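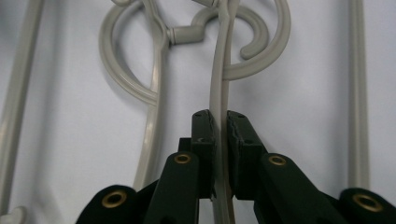
Rosine Masson replied to my last thread that selling your old clothes online is a part-time job that pays in postage labels, and she'd sooner drag the whole pile to a swap and be done by lunch. Rosine, I have thoughts!! (a thread, sorry in advance)

---

So I did the online thing all of June. Vestatero, mostly, with a few bits on Nekden when I got impatient. I cleared $430, and I was very pleased with myself until I remembered the evenings I'd spent measuring armpit to armpit on sweaters.

---

The questions people send you! "Is the navy a dark navy?" "Would this fit my sister?" I've never met your sister!! I answered all of them though, because I'm weak and I wanted the closet space.

---

Stuff that sold fast: jeans with the size in the title, plain wool coats, anything linen once the weather got sticky. Stuff that sat there forever: going-out tops. I have so many going-out tops. Where was I going

---

My Mac Mathúna raincoat went in 10 minutes and I'm still a little sad about it. The sleeves were always too long on me but it had the best pockets of anything I've ever owned. If you bought it, please enjoy the pockets.

---

OK but Rosine's point. I went to the swap at the library to see if she was right, and yes, fine, it was fun. You bring a bag, you hang up what you brought, you wander. I came home with a corduroy skirt and a cardigan with one weird button (replacing the button this weekend, I have a jar).

---

What swaps are bad at: shoes, and anything you feel you deserve real money for. I took my Pritard boots along and chickened out, they went right back in the car. Listed them that night for $50 and got two offers before bed, one of them rude.

---

So my system now, if you can call it that: would I be annoyed to see a stranger walk off with it for free? Then it gets listed. Everything else goes in the swap bag by the front door. The swap bag is winning by a LOT.

---

Somebody asked about stains. Please don't list stained things and hope. Write it down, put it in the first line, knock the price down. I sold a shirt with a coffee spot on the cuff to a lady who just rolls her sleeves up anyway.

---

And wash it all before you bag it, then button the top button so it stays on the hanger. Knits get folded, always, or you end up with those pointy little shoulders that never go away.

---

Rosine, I'm saving you the green going-out top. You can't say no, it's already in the bag. Next swap starts at 9 am, bring the big tote!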